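About Us

Hi, I'm Bríd, and if you've written to us in the last few years, I'm probably the one who wrote back. Praltirmont is a small walking-tour company, and what we walk through is old stone. Terraces, mostly, plus the drystone walls that hold them up, the mule paths between them, and the villages where people still argue about whose great-grandfather built which bit.

I started it with Lefteris Lazaridis, who grew up on a hillside of olive terraces and could not believe that anyone would pay to climb one. I'd been working in a travel office and spending every vacation on my own, walking places that weren't in our brochures. We met on a ferry (a very slow one), got talking about walls, and had our first route sketched out before we docked! That first tour had eight guests, two of whom were my cousins. It rained a lot. Everybody came back the next year except one of the cousins.

These days we run 26 departures a season. We keep the groups to eight because the paths are narrow and the kitchens we eat in are narrower. You'll walk between farms at a pace that leaves time for looking, and you'll sleep in family guesthouses, usually with a terrace of vines or lemons right under the window. Bags go ahead by van. Lunch is whatever the house is having, and I've never had a complaint about lunch.

The part I like best is the wall day. On every tour we spend one morning with a local waller, rebuilding a short stretch that has slumped over the winter. You don't need to be strong, and you don't need to be any good at it. Peadar Daly set this up for us after he'd spent years repairing field walls back home, and he's very patient with people who pick up the wrong stone (me, every time). Some of our regulars now plan their trip around it. We've put back more than 200 yards of wall so far, and I still go and look at my own wobbly bit whenever I'm passing.

Dymphna Sheehan looks after the history side. She writes the little route booklets you get on the first evening, and she has strong feelings about guides who make things up, so if nobody knows who built a chapel, the booklet says that. She reads old land registers for fun. Ask her about water rights if you have an hour to spare, because the channels that feed the terraces have stories every bit as good as the castles do.

Bernadette Ó Flaithearta does the bookings, the vans and the general rescuing. If you've lost a passport or a boot, she's your person.

A few practical things people ask me. The season starts in spring and our last walk goes out in October, once the harvest is in. Most days are four to five hours on foot, with some steep steps. Solo travelers are very welcome, and we don't charge extra for a single room unless the guesthouse charges us. Kids are fine from twelve up, if they like walking and don't mind an early bedtime.

We'd love to have you along. Send me a note with the month you're thinking of and how you feel about hills, and I'll tell you which route I'd pick!
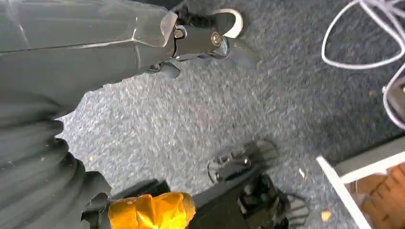
And if you can't decide between two routes, tell me that too. I usually say to take the one with the longer lunch.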